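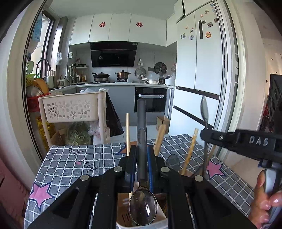 ## Kitchen tips from the Skivivthorpe gripper club

We started writing these down in November, when the club moved out of the school workshop and into people's kitchens, and the list has grown ever since. Most of it came from the students. Some of it came from me, Annelies Michiels, because I have run a kitchen for a good many years and have opinions about where a ladle should live. If you are starting a club like ours, or your teenager has joined one and you're wondering what is about to happen to your countertops, I hope you'll find something useful. Quite a few of the tips work just as well if you never go near a gripper at all!

### Setting up the table

**Put a cloth down first.** A bare tabletop lets a utensil holder skate away the moment you pull on something in it, and the noise of a spoon landing on hard wood gets old by the second round. A checkered cloth is especially nice for students, who can use the squares as a grid. Joni Rantala has his pair start every spoon from the same square, and it made their practice sheets much easier to compare. Smooth out the wrinkles, and tuck any long corners under so a sleeve can't catch them.

**Use a holder with slotted sides.** You can see the handles all the way down, and air gets in, so things finish drying between washing and the next meal. Ours used to be a tall glass jar and I don't miss it. The jar tipped whenever two heavy ladles ended up on the same side.

**Don't overfill it.** We keep spoons, a spatula, a ladle and a stick or two in the holder and leave the rest in the drawer. If you have to wiggle a spoon to get it out by hand, a student with a gripper will have a miserable time of it, and you'll probably end up with the whole lot on the floor.

**Heavy heads at the back, light handles at the front.** Ladles like to swing around and hook whatever is next to them. Give them the far side.

### Picking up a spoon

Everybody wants to start with something impressive, like cracking an egg. Please start with a spoon. Rozália Hájek, who taught the first group and has the patience of a saint, made them do nothing else for two whole meetings, and they were better for it.

1. Open the jaws wider than you think you need to. Beginners come in half closed and knock the handle sideways.
2. Come in level and wait a second before you close. The hand always wants to hurry.
3. Close on the straight part of the handle. The bowl is curved and slippery, and a grip there lets the spoon spin.
4. Lift straight up until the whole spoon has cleared the rim of the holder, and then turn. Turning early is the most common mistake we see, and it drags the neighbors out too.
5. Set it down bowl first and let the handle follow.

When that feels easy, try it with one gripper in each hand, a spoon in each. It is a bit like patting your head and rubbing your stomach. Lift the left, lift the right, then both together. Aleksi Tuominen hums while he does this and swears it keeps his hands in time, and I have caught two of the younger ones humming along.

### Looking after the pads

Soft pads on the jaws are what do the holding, and kitchen grease is their enemy. Wipe them with a barely damp cloth and one drop of dish soap, then again with plain water, and let them air dry with the jaws open. Skip the oily wipes. If a pad has gone shiny, it wants cleaning, and if it is still shiny after that it wants replacing. We keep spares in an old mint tin, cut to size ahead of time, so a meeting doesn't stop for it.

While you have the cloth out, check the screws. They work themselves loose with all that opening and closing, and a loose one makes the jaws wobble in a way that students tend to blame on themselves. Snug is enough. We stripped one early on by being too enthusiastic.

### Sharing the kitchen with dinner

Our Sunday meeting overlaps with cooking at nearly every house we visit, and I wouldn't want it any other way, but it takes a little arranging.

* Practice at the table and cook at the stove. The students know not to carry a gripper past the burners when they're lit.
* Shopping bags can hang from the side of a rolling cart until someone has time to unpack. Greens in a mesh bag are happy down low out of the way for an hour or so, as long as the floor is clean.
* Mesh strainers belong on a wall hook. They get bent in drawers, and a bent strainer never sits right on a bowl again.
* A dish rack with a basket on top gives you a second layer for rinsed vegetables. Just put it over the plates you aren't going to need soon.
* Wash every practice spoon before it goes back to being a dinner spoon. Use hot water and the ordinary sponge. We put them in a red tub at my house so they don't get mixed in, and my husband has learned not to stir his coffee with anything out of it.

### Keeping a tally

Rozália asked the students to write down each pickup, good or bad, on a sheet of squared paper. They grumbled, and then of course it became a contest. By the Medby meet they had 800 tries on paper, and 558 of those were clean lifts with nothing else disturbed. The dropped ones taught us the most. Nearly all of them happened with thin wooden sticks, which are light and roll between the jaws, so now those get a practice session to themselves. Joonas Kinnunen wraps a rubber band twice around the stick, an inch or so from the top, and takes it off again once the student has the feel of it. The same trick is lovely for chopsticks with small children, by the way.

### Packing up

Count the spoons! Then fold the cloth with the crumbs inside and shake it outdoors. Grippers go into their box with the jaws open, pads facing up, nothing resting on top. We made a divider for ours out of a cardboard carton and packing tape, and it has survived all the trips to Medby so far. Masking tape with the student's name goes on the box and never on the gripper itself, where it leaves a sticky patch that picks up flour.

Next on the list is lids, glass ones in particular, and I'm still looking for a way to practice those over a folded towel that doesn't bunch up. If you have one, tell Joni. He keeps the notebook.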